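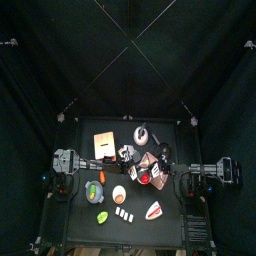 The box is doing too much

By Evdokia Xenos

My sister-in-law came back from the farm shop at Misden with a lettuce, a loaf and a pink carton shaped like a tent. The carton held tomatoes. It had a fold-over top, a slot with a tab that went into it, and a side panel telling her how to flatten it for recycling in four steps. She put it on the worktop and it fell over. She stood it up, took her hand away, and it fell over again, and a tomato went under the cooker.

I have been suspicious of shaped cartons for years, and that afternoon I decided to be suspicious in print.

The argument in their favour is easy enough to find, as it is usually written on them. A triangular carton uses less board than a square one. It stands out on the shelf. It can be handed over as a present. It replaces the plastic punnet, and we are all meant to dislike the plastic punnet. I accept the last of these, more or less. The other three I should like to see somebody prove with a bag of shopping in one hand and a child in the other.

Take the board. A triangle with the same height and base as a square box does use less card, certainly, and it also holds a good deal less. Tomatoes are round. A round thing sits quite well in a corner of ninety degrees and badly in a sharper one, so the top of the tent is mostly air. I tried it at home with ordinary salad tomatoes and one of my sister-in-law's cartons. Five went in before the flaps began to bow. An old square berry box with a footprint much the same took those and still closed. You can say that this is a kitchen experiment and proves nothing, and I would agree, except that the kitchen is where the box ends up.

Then there is the packing. I packed for a grower near Ustmont for part of one October, long enough to learn that a good box is one you can fill without looking at it. The trays there were plain and ugly. You put one in front of you, it stayed put, your left hand went to the crate and your right hand went to the tray, and by the second hour you were thinking about your supper. A tapering carton takes one hand away from you. Somebody has to hold it tipped while the fruit goes in, and then bring it upright without the fruit rolling to the mouth, and then find the tab. Whoever does that a thousand times before lunch will not have kind words for the designer.

Ajith Pisharody, who ran the shed in my time and now advises small growers on what to buy, thinks I am being unfair. I rang him, expecting support, and got none.

"You're comparing it with a tray, and people don't buy trays," he told me. "They buy something that looks as though somebody took trouble. If it costs my grower a bit more time and it sells the second-grade fruit, he'll take the tent."

He also pointed out, with some relish, that I had bought a pair of candles last winter in a box shaped like a lantern. I had. It's in the loft, because it seemed too good to throw out and there was nothing else on earth that would fit in it.

So he has a point about selling, and I don't doubt that the pink ones sell. Mine is about everything that happens after the till. A carton gets carried, squashed under a loaf, stood in a fridge door, opened, half emptied, closed, opened again. For each of those jobs the rectangle is better, and it was better a long time ago. Bricks are that shape. So are drawers and the shelves of every fridge I have owned. Put three triangular cartons on a fridge shelf and you can make them nest, I'll grant, if you turn the middle one on its head. I don't want to turn tomatoes on their heads.

I am more doubtful still about the panels of instructions. The old grocer's paper bag had nothing on it. The Furkon catalogue, which my local shop gets its packaging from and kindly let me read at the counter, describes one of its cartons as "intuitive to open". The drawing next to it has arrows.

There are shaped boxes I would defend. The Lobo egg carton we had as children, with a humped lid, was a strange object and a very good one, and the humps were there on account of the eggs. You could drop it from the height of a chair (we did) and lose only one or two. A pizza box is wide and flat for a reason anyone can see. My test would be whether the contents had any say in the matter, and I can't find the tomato that asked for a pitched roof.

My sister-in-law, for the record, likes the carton. She has washed her hands of my campaign and is keeping clothes pegs in it, on its side, on the windowsill – which is to say that she has found the one position in which it doesn't fall over. The tomatoes went into a bowl. They were a bit woolly, and I notice there was no panel about that.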